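How to build a three-cube tower on a tape mark
Posted 1 January 2019

Three cubes, one on top of the other, always in the same place on the table. We use this as a table task at the Treltport room, and it comes up in the Garg activity sheets as well, where it is called the short tower. The sheets give the order of the colours and a drawing but leave out how to set the table up, so the steps are written down below.

What you need

One red cube, one yellow cube and one green cube, all the same size. Ours are Catico cubes with 43 mm sides. Other makes will do, but don't mix two makes in the same tower. Even a small difference in size makes the edges hard to judge.
Black tape, 12 mm wide. We buy Sterker tape.
Scissors.
A flat white table, or a plain pale one. Avoid a tablecloth.
A soft cloth.

Preparing the table

Wipe the part of the table where the tape will go and let it dry before you stick anything down. Crumbs matter most directly under the bottom cube, where even a small one is enough to make it rock. Run the flat of your hand over the spot. If you can feel grit, wipe again.

Check the table for wobble by leaning on each corner. A folded piece of card under the short leg is good enough for a tower this low.

Putting down the mark

Cut 7 cm of tape. It should be longer than the cube is wide, so that a little shows on either side once the cube is standing on it. If you cut it too short it disappears under the cube and you can't tell whether the tower is in the right place.

Lay the strip straight across in front of you, well in from the edge of the table. Press down the middle first and then smooth outwards to both ends. Rub the ends down hard with a fingernail, as they lift before the rest does.

Don't make a cross or a full square of tape. Overlapping tape is thicker where the strips meet and the cube will sit on the lump.

Building the tower

1. Set the loose cubes out beside the mark, with a hand's width between them. Keep them away from the side your arm comes in from.

2. Pick up the red cube by two opposite sides and put it down on the tape. Look for tape showing to the left and to the right. Slide the cube until the two ends look even, then turn it so its front face is in line with the strip.

3. Press lightly on the top of the red cube. If it rocks, take it off and look at the tape before you go any further. There is no point in correcting a bad base from higher up.

4. Pick up the yellow cube in the same way. Bring it over the red one with a clear gap between them, stop, and then lower it. Most knocks happen when people come in low from the side and catch the top edge of the cube underneath.

5. Let the yellow cube rest fully before you open your fingers. A small turn to one side does no harm, so long as the middle of the cube is over the middle of the red one. Leave it alone if it is only turned. Move it if it hangs over an edge.

6. Take the green cube from above, with a finger down each side, and bring it across the top of the tower. It often arrives tilted. Lower it until one bottom edge touches, then let the rest of the cube come down level.

7. Open your fingers evenly on both sides and lift straight up. If one side lets go first, the other pushes the cube along as it leaves.

The finished order is red at the bottom, yellow in the middle and green on top.

If it goes wrong

The green cube slides as you let go: you are gripping too tightly. Hold it just firmly enough to carry it.

The tower leans: look at it from the side with your eyes level with the table. Find the lowest cube that is out of line and rebuild from there.

The red cube moves off the mark when the yellow one lands: the yellow cube is coming in at a slant. Go higher and come down straight.

The tape curls up at one end: replace the whole strip. Patching it gives you a step in the surface.

Taking it down

Green first, then yellow, then red, one at a time. Put each cube back where it started. For the next turn you can leave the tape where it is. We change ours every October and any time it gets dirty, peeling it back slowly and low along the table – a quick pull tends to leave glue behind. Warm water and the cloth will shift most of that.

Step 6, the green cube at the top of the tower, followed by three close views of black gripper fingers:

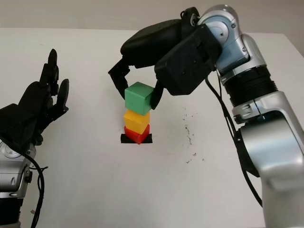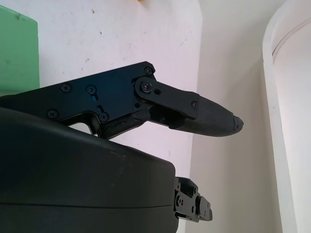
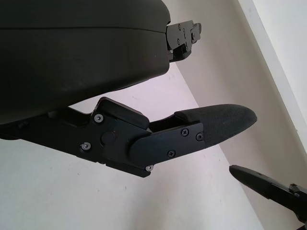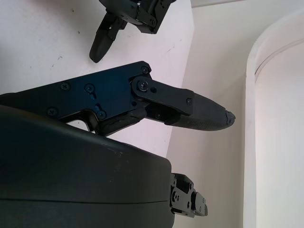
A reader wrote in to say that their group had used pencil lines for years and changed to tape after reading the Garg sheet. The lines kept getting rubbed off with the crumbs, they said, and with the tape they could see from a standing position if the bottom cube had crept. They did ask whether a narrower tape would be better with smaller cubes, and had found that theirs looked a bit lost on the wide strip.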